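What Is a Prize Promotion?
A Guide for Young Readers
Markgate Consumer Learning Service

Have you ever seen a sign in a shop that says "Enter now and win"? A contest like this is called a prize promotion. Businesses use promotions to help people remember their name. A plumber, a painter or a bakery may run one.

How does it work?

First, the business decides what the prize will be and how people can enter. Next, it writes the rules. The rules state who may enter, when the promotion closes and how the winner will be chosen. The business then tells people about it with posters, radio messages or posts online.

Suppose a repair company in Umlow offers a new bicycle in September. Customers who book a repair that month receive one ticket each. If 2,000 tickets are handed out and there is one bicycle, each ticket has one chance in 2,000 of winning. Most people who enter will not win. A fair promotion makes this easy to understand.

What is a draw?

In a draw, the winner is picked by chance. Every ticket must have the same chance as every other ticket. Mhairi McIver, who checks draws for the Service, asks that two adults watch while the ticket is picked. Neither of them may hold a ticket.

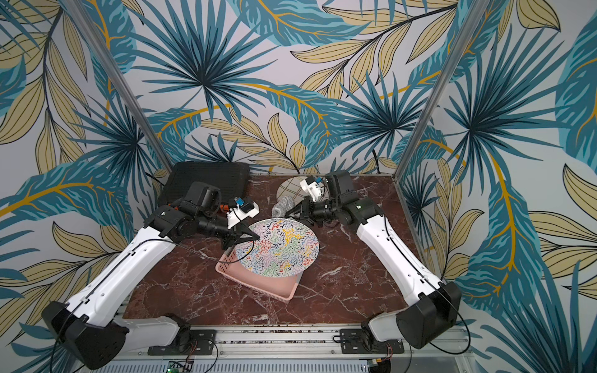
Some promotions are decided by skill. People might write a slogan or draw a poster, and judges choose the best one. The rules should tell everyone what the judges are looking for.

Who may enter?

Many promotions are for adults only. Others allow children to enter if a parent or guardian agrees. Always show the rules to an adult before you write down your name, address or telephone number.

How can you spot a trick?

A message may say that you have won a promotion you never entered. It may ask you to pay money before the prize can be sent. Do not reply, and do not press any links. Show the message to an adult you trust.

Words to know

Promotion: something a business does to get people interested in what it sells.
Entrant: a person who enters a contest.
Slogan: a short phrase that is easy to remember.

Text by Shona Baxter. Checked by Magnus Strachan.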